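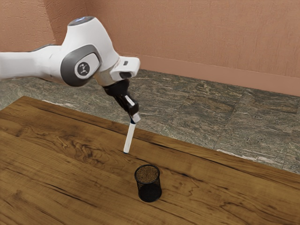

Sosa wrote to us that the Clatine oil dried on her desk in one night, but the second coat stayed sticky for three days, and she asked if she did something wrong. Most probably the coat was too thick. The second coat needs much less oil than the first, and it must be wiped off completely after 30 minutes.

Clatine Hard Oil for Table Tops, 400 ml
Made by Nasomcombe
Item no. 317

Clatine is an oil for indoor wood: desks, dining tables, shelves and work tops. It goes into the wood and leaves a low shine. The color of the wood becomes a little warmer and darker, so please test it first on the bottom side of the top.

How to use
Sand the wood with fine paper and remove all dust. Stir the can well – do not shake it. Put on a thin coat with a cotton cloth, along the grain.

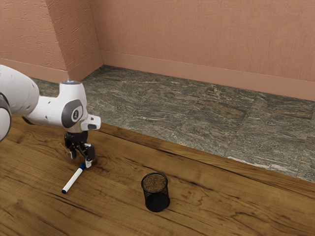

Wait 30 minutes and wipe away everything that is still on the surface. Let it dry overnight with a window open. Repeat one time. For a table that is used every day we advise 2 coats, and one fresh coat every November, before the heating season.

Not suitable for lacquered wood, garden furniture or floors.

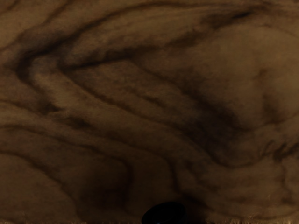
Old wax must also be removed before the first coat, otherwise the oil stays on top and makes spots. For this work we sell the Dornier wax remover, which you find under Cleaning.

Safety
Cloths with oil can catch fire by themselves. Put them in water or dry them flat outdoors before you throw them away. Keep the can closed and away from children.

Delivery
The can is sent by ground mail only.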